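Setting up your Flunley round timer for sparring

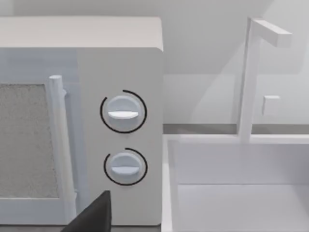
Sérgio Marinho wrote in to ask whether the warning beep can be turned off for light technical rounds. Yes, Sérgio – see step 3.

1. Hold MODE for 4 seconds until the display blinks. I always forget and let go too soon!

2. Set your round length, then your rest. I run three-minute rounds with one minute off, same as our Roditz club nights.

3. Press BELL twice to mute the ten-second warning. The final bell stays on.

Note: the timer stores up to 189 rounds, so clear the log now and then (hold RESET).

Caution: don't hang it behind the heavy bag. I lost my first one that way – one spinning back kick and the screen was gone.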